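Mokance Sets Equipment Budget for Home-Task Gripper Program

October — Mokance will buy 18 hand-held grippers and lease two robot arms for its home-task program, the company said. The order goes to Bikik, which also supplied the trial units. Delivery is planned in two batches, with the second held back until the first has completed 202 hours of use in ordinary homes.

The budget covers spare finger pads, cables, carrying cases and a year of repairs. Mokance set the pad allowance at 336 pairs after reviewing wear during the trial. Work on bagged snacks, including picking them out of an open cardboard box on a bed, stays on the task list for the first batch.
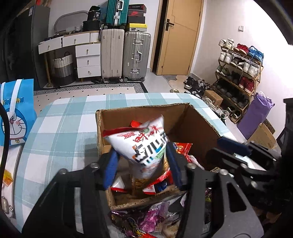

Soft packaging should decide the pad order and the arms can wait, Slavica Ionescu said, adding that she would rather see money go to spares than to a third arm. "We ran short of pads twice in the trial and lost days each time," she said.

Mokance agreed to move part of the arm budget into spares. The lease on the two arms can be extended — at the same monthly rate — if the program grows beyond the 119 homes now signed up.

Suppliers who want to quote for the second batch can request the parts list from Troels Bundgaard at the Mokance purchasing office. Quotes should list pads and cables as separate items.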